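Keep the Boring Drawers

I've been having the same friendly argument with Oriana Daza since November, and I'm going to have it here where she can't interrupt me. She thinks a good set of robot examples is a clean one. Every run starts from the same layout, every hand follows the same path, and anything with a wobble in it goes in the trash. I think we should keep the wobbles (most of them, anyway!) and spend our worrying on something else.

My own corner of this is drawers and small junk. I drive two arms, and the things I ask them to deal with are the things in any desk: clips, little cabinets, the odd soft toy sitting in the way.
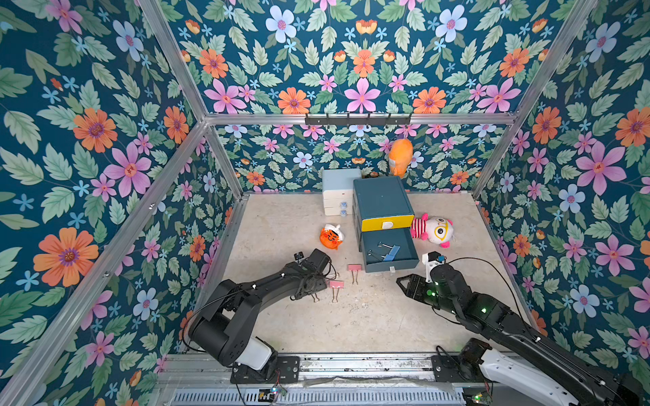 Binder clips, some in the drawer and some still on the floor.

A binder clip is a wonderful, awful thing to pick up. The wire legs flop wherever they like, so no two grasps are quite alike, and if you only ever record the easy ones you end up with a system that has seen one kind of clip. Damián Ibarra and I went through 70 of my runs one evening with a pot of coffee, and almost all the ones he wanted to throw out were the ones where I'd slowed down and come at the clip from a different side. I'd keep every one of those. That's me making a decision, and the decision is what I want copied!
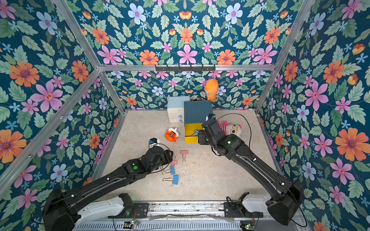 Then there's the matter of using both arms. People who are new to driving tend to park one and do the whole job with the other, and I get it, your brain is full. But if all your examples come from nervous beginners, you've taught the system that a second arm is mostly decoration. Pilar Bravo had me do 2 practice sessions with no recording at all before she let me save anything, and I grumbled the whole time. She was right. I'd make it a rule for everybody.

What I would throw out, happily, is mislabeled stuff. If the note says "put the clips away" and the person quit halfway, fix the note or bin the run. I'd rather have a clumsy example with a true label than a beautiful one with a wrong label, and I'll take that up with anyone. 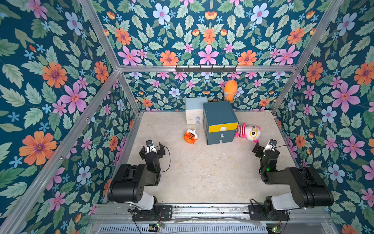

Drawers shut, both arms up front.

Oriana's best point is about starting positions, and I'll give her half of it. Yes, write down where things begin. But please move them! Shift the cabinet a bit, turn the toy over, leave a different drawer open. Agustina Cáceres does this between runs almost without thinking, the way some people straighten picture frames, only backwards, and her examples are the ones I'd want to learn from if I were a machine. 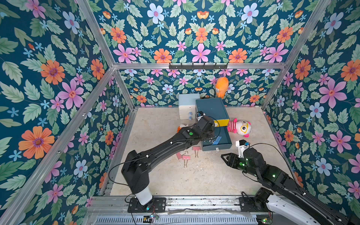
The other thing I'd push for is letting drivers stop when they're tired. My third hour is junk. I can feel it in my shoulders, and I'm sure it's in the data too, all those impatient little jabs at the same clip. Pay people for the break and you'll get better runs out of them afterward. Oriana agrees with me on that one, by the way, so I suppose we'll have to go back to fighting about wobbles.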